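November, bench notes, equipment planning for next year

Went through the quotes this morning before starting the block runs. Both vendors came back. Rollberg quoted the second arm with controller and cable set, delivery in 6 weeks. Zatel can do it faster but their price leaves out the mounting plate and the spare collar, so it ends up close to even. Training is extra with both. I don't think we need it.

What I want settled before we sign anything is fingers. We budgeted for 2 sets and that was too low. Tips wear, the mounts get knocked, and every change costs us a recalibration. Putting 5 sets on the request this time. If it gets cut, cut the carrying case first.

Shapes and board: keeping the maple-colored board on the blue perforated table for now. The printed pieces are cheap and we can make more here, so no line item beyond filament. Asked for 20 spools, green and blue mostly. Mansour still has the old price on their site, worth ordering before they notice.

Ran the arm over the board again after lunch to see what the present setup can manage without new parts. Cylinders, cube, star and prism out, same task sheet as before.
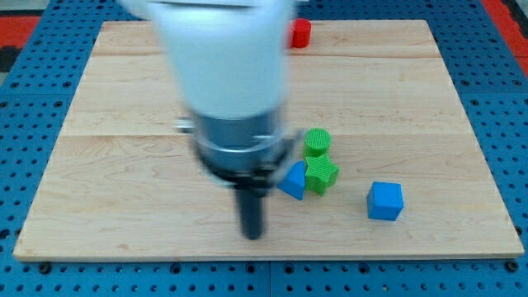 To price before the request goes in

Second arm: go with Rollberg unless Zatel adds the plate. Ask both for the quote in writing with shipping to Tundolville included. Last time the freight was a separate bill and it came out of our consumables.

Table: we have room on the blue plate for one more base but I have not checked the hole spacing against the Rollberg drawing. Do that first. If it doesn't match we need an adapter, and the shop will want the drawing well ahead.

Fingers: 5 sets, narrow type, black. Ask if the mounting ring comes with them or is sold alone.

Service plan: skip for the first year. Put the money toward a spare controller.

Still open: who pays for the power drop on the back wall. Facilities says us. Checking the old agreement.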